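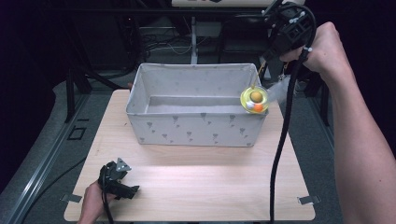 Do you need real motors to find out whether a gripper design is any good? Mine went through most of its changes before there was a motor anywhere near it, and I'd do it in that order again.

I started on the hand-held grippers in February. The plan at the time was a small arm on a rail, built in the shared workshop at Pullham, where I have a bench and a shelf. The arm is still on paper. The grippers took over, and I now have a left one and a right one, both black, each with its own cable.

Working with them by hand is slow at first. You have all the reach of your own arm and almost none of the feel of your own fingers. My first set of fingers was too stiff, and anything thin slid out the side. The second set was softer and folded back on itself when I pulled. The third set is the one I kept. I printed it at 50 percent infill with a softer pad glued on the inside, and the pad has to be replaced more often than I'd like.

The task I keep going back to is plain: lift a small round container with balls in it over the rim of a fabric storage bin. Rims are hard. On a bare tabletop you can come in from any side, but a rim limits the angle, and the body of the gripper gets there before the fingers do. I took 11 mm off the housing in Version 4 for that reason, and it helped more than any change to the fingers.

The cables are the other problem. I bought a long one from Aebischer so I could move freely, then spent two evenings finding out that a long cable pulls on the wrist as soon as it hangs off the table. A lighter one from Pristitz is better. It still drags a little – I've stopped noticing it on the left side, less so on the right.

Weights, for anyone building something similar: the right gripper is 246 grams and the left is 235. The difference is in the screws, which I ran out of halfway through. I can feel it after a long session.

I've been calling the whole thing Zolletby, after the label on the box the first parts came in. The files are in a folder with that name and I'll put them up once I've renamed the parts so that someone else can follow them. At the moment there are four files called finger_final.

Next is the trigger. It has a dead spot near the end of its travel, so the last bit of closing happens all at once. I've tried a stiffer spring and it made my hand tired without fixing anything. A longer lever might do it – the new one is drawn and goes on the printer tonight.

Posted Saturday, July 25, 2020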